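Notes for the talk on basket packing, November 26, 2019. Slides advance by hand. Leave questions to the end except where marked.

**Slide 1. Subject**

- Packing order for mixed fruit and vegetables in a shallow open basket.
- Scope is the small basket only. Crates and the Veltstead trays are in the second talk.
- Define "mixed": at least one round item, one long item and one leafy item in the same basket.
- Say early that the sorting exercise uses play food. The rules are for real produce; the play set is for learning the order.

**Slide 2. The basket**

Oval, woven, no handle needed for this work. The points to make are about the weave. The floor is tight and has a strip down the middle, lengthwise. The rim is open lattice. Load goes on the floor, along the strip. The rim is there to stop things rolling out and should carry no weight. Stalks pushed through the lattice get bruised and are slow to free.

Set the basket down empty on a clear part of the table, long side towards the produce. Items wait beside it, spread out enough to be picked up one at a time.

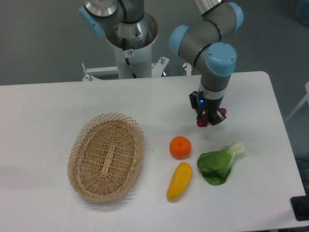
Order of loading, to be read out slowly:

1. Long firm items first, parallel to the strip.
2. Round items next, against the long ones, so they have something to rest on.
3. Leafy items last, stalk end towards the narrow end of the oval, leaves over the top.

The usual mistake is to put the bok choy in first on account of its size. It then covers the floor, and an orange placed on the leaves will roll. Mention the trial in June: 102 baskets packed, 20 of them repacked before they left the table, most for this fault.

Mangoes count as long items if they are firm. A ripe mango goes in after the round items and nothing goes on it except leaves.

**Slide 3. Small and dark items**

Small aubergines, small sweet potatoes, beetroot. These cause disagreement. Govindasamy's sheet treats them as round whatever their shape, and the Stulo sheet goes by length. My own rule is to go by length against the floor strip: shorter than half the strip, treat as round. It needs no measuring after the first few baskets.

They should be placed by hand height, lowered to the floor of the basket and then released. Dropping them from the rim marks the skin, and on a dark skin the mark is found late. 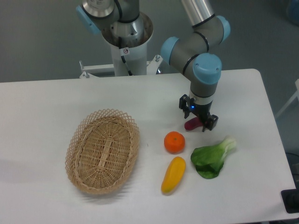 Cempaka Yeoh objects to the half-strip rule: a short sweet potato with a thick middle does not sit like an orange, she says, and it should go in with the long items so that it can be wedged. She would rather have one exception written on the sheet than see the same item moved twice.

Accept the point for sweet potato. Keep the rule for aubergine, which is light enough to stay where it is put. Take questions on this slide, 2 at most.

**Slide 4. Checking**

- Lift one end of the basket slightly. Nothing should shift.
- Look through the lattice from the side. Leaves may touch it, stalks may not press on it.
- Nothing round above the line of the rim.

The printed sheet is stock number 512 in the Tridix folder. Juwita Setiawan has the spare copies and the list for the afternoon group.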